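Gosling Bench Code

The Gosling Bench Code is a set of good-practice rules for small tabletop robot arms that share one work area. It was drawn up at Nernness and is also used by workshops in Sitthorpe and Kodby. The current edition has 54 rules, of which 2 deal only with sorting tasks.

Layout

Arms must be fixed to a rigid rail or plate and may not stand loose on the work surface. Walls are required on at least three sides. The code sets no color for them, but any pattern must stay the same through a full series of runs. Cables should follow the arm with enough slack for the joints to turn freely. 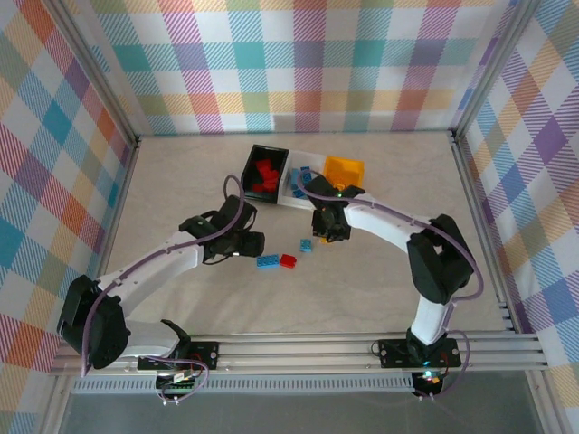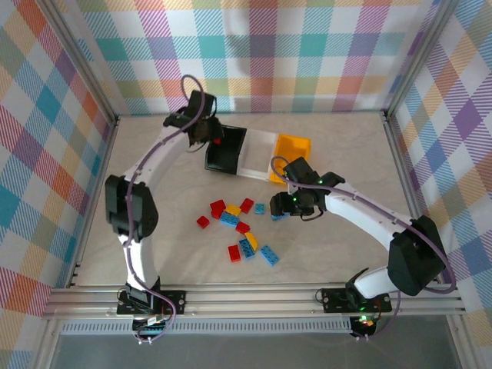
Paired arms mounted on a front rail, with toy bricks on the floor between them.

Sorting tasks

Bins must be within reach of both arms. Each bin takes one color of part, and the choice of color is written down before the first run. Parts may be placed in any order on the floor, and a part that falls outside the walls is left there until both arms have stopped.

Stopping and records

An operator must be able to cut power to both arms with one switch. Speed is limited to 80 percent of the maker's rating whenever a person is within reach. Every run is given a number and logged, including those that fail. The shared log held 2284 runs when the edition was issued in April.

See also: Workcell, Pick and place, Emergency stop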